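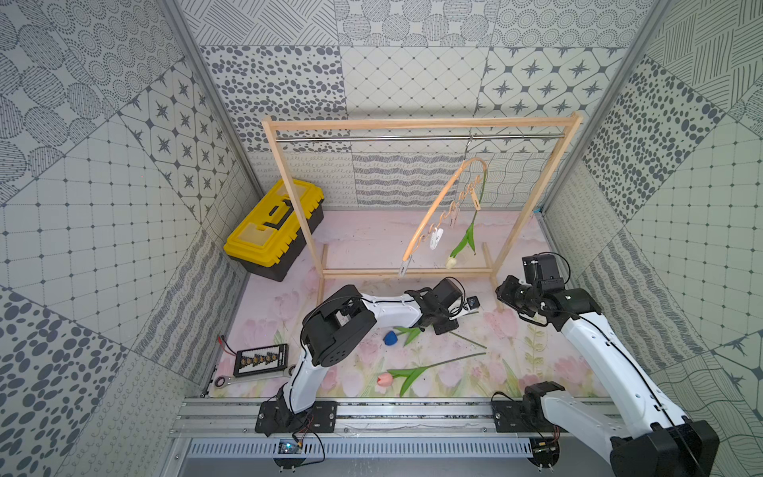 Hanging and clipping: small racks for drying stems and light textiles
Speaker notes, Restano workshop day, Jan 25, 2020

Slide 1. Title
Wait for the door to close. State the scope: light loads on a single rail, indoors. Heavy coats and wet bedding are outside it. Questions at the end, except on definitions.

Slide 2. Terms
Upright: the vertical member. Crossbar: any horizontal timber joining the uprights. Rod: the metal rail that takes the hook. Keep rod and crossbar separate throughout, as the Larik catalogue uses "bar" for both and the audience will have read it.
Hanger: hook plus arm. The arm may be curved. Clips are treated as separate parts, even where supplied attached.

Slide 3. The frame
Wooden frame, two uprights a side, crossbar at the top, second crossbar low down near the floor. The metal rod sits just under the top crossbar. Mention the consequence for hook clearance: a tall hook will foul the timber before it drops over the rod. Check with the hook in hand before buying in quantity.
The low crossbar stiffens the frame against racking. It also sets a practical limit on hanging length. A long tulip stem hung head down brings the bud to about the level of that bar, where it can knock if the rack is moved. Shorten the stem or clip higher.

Slide 4. Hook position
With a symmetrical hanger, centre the hook. With a long curved arm the mass is to one side and the hanger settles at an angle. Moving the hook slightly off centre gives the arm more room within the frame. It does nothing for the angle, which depends on where the clips and load are. Repeat this point, it was misunderstood at the Pangaribuan session.

Slide 5. Clips
Wood and plastic can be mixed on one arm. Differences that matter: jaw width, spring force, surface marking.
Plastic: narrow jaw, easy to wipe. Suits thin green stems.
Wood: wider jaw. Suits cloth edges and bundled stems. Marks soft petals, so clip on stem only.
Clips slide on a sloping arm. The lowest one goes first. Pinch test: pull down with two fingers; if the clip travels, replace it.

Slide 6. Practice pieces
Use artificial tulips for the exercise. They can be rehung all afternoon without bruising, and the stem and leaves tangle in much the same way as real ones. They tell us nothing about drying. Say so.

Slide 7. Clurkance trial
1,137 hangings in the first run, 2,143 in the second. Same frame, same rod. The second run used the pinch test before each batch. Do not quote a percentage improvement; the clips were also newer.
Drops were recorded as drops only if the piece reached the floor. Pieces caught on the lower crossbar were logged separately.

Slide 8. Tools and floor
Keep a combination spanner and a closed toolbox to the left of the rack, clear of the hanging side. Ratcheting type preferred for fixings close to a corner post.
A patterned mat makes small clips hard to find. If the mat has flowers on it and the work is flowers, expect to lose time. Plain mat for trials, any mat for teaching.

Slide 9. Exercise
Groups of 3. One frame per group.
Hook the hanger. Fit the lowest clip. Hang one stem. Let it stop swinging before adding the next.
Allow twelve minutes. Collect clips in the tray before moving on.

Slide 10. Open points
Rod diameter against hook radius: no data yet.
Whether a second rod at half height is worth the timber. Restano say yes, Larik have not replied.
Leave this slide up during questions. Spare frames are by the side entrance and need to be back there by five.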